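Topic: Fruit storage in the shared kitchen, Sostska building

Last updated: December

Skurnidard_Facilities
Residents are asked to comment on the proposed change to fruit storage in the shared kitchen. Under the current practice, bananas are placed directly on the counter and are often bruised when other goods are set down beside them. Facilities proposes that all loose fruit be kept in an open basket, away from the stove.

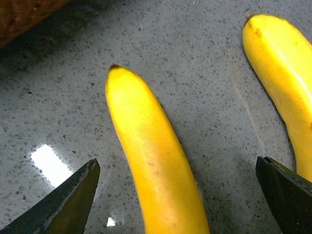 The proposal would take effect at the start of the next quarter. Comments will be accepted for 10 days.

manurung_house
Our floor supports the proposal in part. We followed a similar rule at the Manurung building for more than 3 years, and complaints about fruit flies went down. We would ask that apples be stored separately. Apples give off ethylene, and bananas kept beside them ripen faster than most residents would like.

Jidska_4th
We respectfully disagree with the need for a written rule. A banana on a clean counter is in no danger. Refrigeration is the better subject for discussion. Once a banana is ripe, it may be refrigerated. The peel will darken, but the fruit inside remains good for several days.

Skurnidard_Facilities
The point on refrigeration is noted. Shelf space is limited, however, and dark peels have led residents to discard fruit that belonged to others. The basket remains our preferred option. 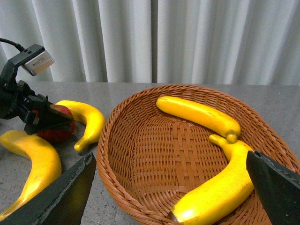 Residents who wish to refrigerate ripe fruit may do so on the lower shelf, provided that it is labeled with a room number.

manurung_house
Would Facilities confirm whether unripe fruit may be kept in a closed paper bag? It is a common method and takes little space.

Skurnidard_Facilities
Paper bags are permitted. Plastic bags are not, as they hold moisture.

Jidska_4th
Our objection to the rule stands, but the labeling requirement is acceptable. Please record our floor as opposed to the basket and in favor of the shelf.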